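How do you fold a sweatshirt with a print so the sleeves do not make a big lump?

Trillolex Community Help > Home and Laundry > Folding and Storing
Posted April 13, 2024
506 views, 7 people follow this topic

Bikari

Hello to all. I moved in February to a smaller room and now all my clothes must go in one drawer, which is not very deep. T-shirts are fine, I fold them in thirds and stand them up. My problem is the sweatshirts. I have several thick ones and most of them have a print on the front.

What I do now is this. I lay the sweatshirt on the bed, I bring one sleeve across the body in a diagonal, then I bring the other one, and then I fold from the bottom to the top. When I finish, the middle is much thicker than the sides and the packet opens by itself after one or two days. The fabric under the sleeve also makes long folds which I do not see until I take the sweatshirt out to wear it. 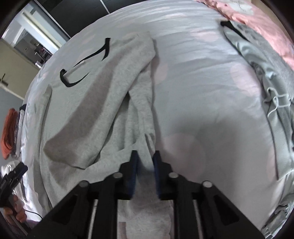
Gkikas wrote that the bed is half of the problem, and that a soft mattress lets the fabric sink and bunch while you are pressing on it. I tried the desk after that, but my desk is narrow and the sleeves hang down on both sides, so I went back to the bed.

My questions are two. First, is the diagonal sleeve wrong, or do I only do it badly? Second, should the print be inside or outside when the sweatshirt is folded? I was told by my aunt that a print must never touch another print, but she irons everything, also socks, so I am not sure if this is a rule for normal people.

I do not want to buy a folding board. Thank you for reading and sorry for my English.

Gkikas

As I said before, use a hard surface. Floor with a clean towel is good. Everything else is details.

Drerkine
17 people found this helpful

The diagonal is not wrong, but for thick fabric I think it is not the best. With a diagonal, the sleeve crosses the center of the body and the other sleeve crosses in the same place, so there you have the front, the back, and two sleeves on top of each other. In a T-shirt you do not feel it. In a sweatshirt you feel it very much.

Please try it this way:

Lay the sweatshirt with the front down. Pull gently at the hem and at the shoulders until the back is smooth. Put your hand flat inside the body one time and move it from side to side, this opens the long folds you wrote about.

Fold one side in, about a third of the width, with the sleeve still pointing out over the other side.

Now fold the sleeve back and down so that it lies straight along the edge you just made. It should point to the hem. If it is longer than the body, turn the cuff up.

Do the same with the other side. The two sleeves will be next to each other and not crossed.

Fold the hem up to the middle, and then once more to the collar. For a low drawer you can fold in three parts and not in two, then it is shorter when it stands.

If it has a hood, fold the hood down flat on the back before you do anything with the sides.

For the print: when you begin with the front down, the print comes outside at the end, and you can see which one you take. Your aunt has a reason, because some thick rubbery prints can stick together if they are pressed in a warm place for a long time. A thin print is usually no trouble. For an old, sticky one I put a sheet of baking paper over it. I learned this after I lost some letters from a sweatshirt that I liked.

About the bed, I also fold on the bed and it is possible. Make the sheet tight first, and do not push down with your weight. Smooth the fabric from the center out with open hands.

Ross Rankin

I roll mine. Fold the sides in like Drerkine explains, then begin at the collar and roll to the hem, quite tight. The bottom ribbing holds the roll a little if you turn it inside out over the end, there are many videos for this. It takes more width than a flat packet but it does not open in the drawer.

One thing more, check that they are completely dry before they go in. The cuffs and the pocket dry last. I put away one with wet cuffs and the whole drawer had a smell for a week.

Bikari

Thank you Drerkine, I did three of them with straight sleeves and they stand up now. The hand inside the body helped the most. I will try the roll for the one with the hood, that one is still too fat for the drawer. Gkikas, the towel on the floor is good too, but my knees do not agree.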